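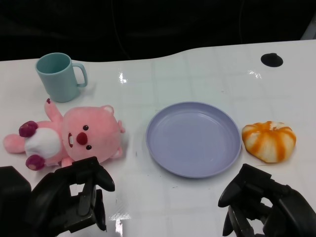 Clearing the Table with Solange Caldeira

Home | Rooms | Interviews | Contact

Solange Caldeira keeps a white table with a wavy edge and lets almost anything land on it. A teal mug, a lavender plate, a striped bun, a pink stuffed toy on its back. She clears it once a day, before supper.

"I start with the toy," she said. "It takes up the most room and it has one place to go, the basket in the hall."

Next come the mug and plate. She bought the table in July from Orna, a small shop near her apartment, and wipes it with a damp cloth.

"White shows everything. I used to mind that. Now I just wipe it."

The job takes 12 minutes on a slow day. Her son, who is five, does the toys.

"He wants the tooth facing out," she said. "So it goes in tooth facing out."

Comments (3)

Silvana Rangel: What cloth do you use? Mine leaves streaks.

Daithí Coughlan: We have a pink one like that too, it lives under the couch.

Jolanta Śliwiński: Is Orna still open on weekends?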